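Progress report, second period
Project: Lumbao community screening series and film archive
Prepared for the Findholm fund
November 27, 2021

This report covers the work since our last one and goes through the end of October, with a short note on what has happened since. The figures at the bottom are the same ones we keep in the project log.

## Screenings

We planned nine screenings for the period and held eight. The ninth was a double bill of short documentaries, and the distributor withdrew one of the two prints nine days before the date. We chose to move the whole evening into the next period instead of showing half a program at full price.

Total attendance for the eight screenings was 1767. The best night was the silent comedy with live piano, which sold out at 395 seats. We had to turn people away at the door, and we have asked the pianist to come back in the spring. The weakest night was the courtroom drama from the 1950s. It ran against a local football final, and we should have checked.

Subtitled films are doing better than we expected when we wrote the application. We had assumed they would draw half of what the English-language titles draw. The two we showed both came in above the average for the series. We would like to go from two subtitled titles per period to three, within the same licensing budget.

The talks after the films have been uneven. When the speaker had worked in film, most of the audience stayed. When the talk was a general introduction to a period or a genre, people left during it. From now on we will put general introductions in the printed program and keep the stage for people with something to tell about a production.

## Archive

The Bokwood collection came to us as boxes of local television recordings, home movies and a long run of unedited news tape. The goal for the full grant is 3043 items cataloged. Cataloging means a title or working title, a date or date range, running time, format, condition and a few lines on content.

Progress was slow at first. The labels on the news tapes often describe what was on the tape before it was reused, so we stopped relying on them in the second month. Every news tape is now played for at least three minutes at the start, middle and end before the entry is written. It takes longer, but we are no longer going back to fix entries.

The home movies are in better shape. Most are on 8mm and were stored with written notes by the families who gave them. We have begun asking those families for permission to show selections in public. Most replies so far have been yes -- two asked for certain reels to be left out, and those have been marked as closed in the catalog.

A part of the collection we did not budget for is the television listings magazines. There are 600 issues. They turned out to be the fastest way to date an unlabeled broadcast, and we have shelved them by year next to the viewing desk. We are not asking for extra money for them.

## Online catalog

The public catalog runs on Pamo. Search by title and year works. Search by place name does not work well yet, as the spelling of several neighborhoods changed over the years and the system treats each spelling as a separate place. A list of matching names has been drawn up and will be loaded before the next report.

We also changed the viewing pages. The first version played a clip as soon as the page opened, and visitors complained. Clips now start only when someone presses play. The pages load faster as a result, and the complaints have stopped.

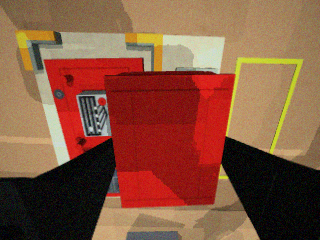 *Red box between two black grippers. Computer rendering.*

## Budget

Spending is within the approved total. Film licensing came in under plan, mainly on account of the postponed double bill. Equipment repair came in over plan. The second tape deck needed new heads and a drive belt, and the part took five weeks to arrive. We covered the difference from the repair reserve, which is now down to a third of its starting amount. We may ask to move some of the unspent licensing money into it -- a separate request will follow if so.

Ticket income was a little higher than forecast. All of it goes back into the series, as agreed.

## Problems and risks

- The remaining tape deck is the same age as the one that was repaired. If both are down at once, work on the news tapes stops.
- The hall is closed for roof work for part of the winter. We have a smaller room held for two dates, with fewer seats and no balcony.
- Rights for three of the television dramas in the collection are unclear. They will be cataloged but not shown.

## Next period

- Hold the postponed double bill and seven other screenings.
- Finish the first pass through the news tapes.
- Load the place name list into the catalog.
- Put together one evening of home movies from the families who have agreed.

## Figures

- Attendance, eight screenings: 1767
- Largest single audience: 395
- Archive items to be cataloged under the full grant: 3043
- Listings magazines shelved: 600

Receipts and the door sheets for each screening are in the attached folder, sorted by date.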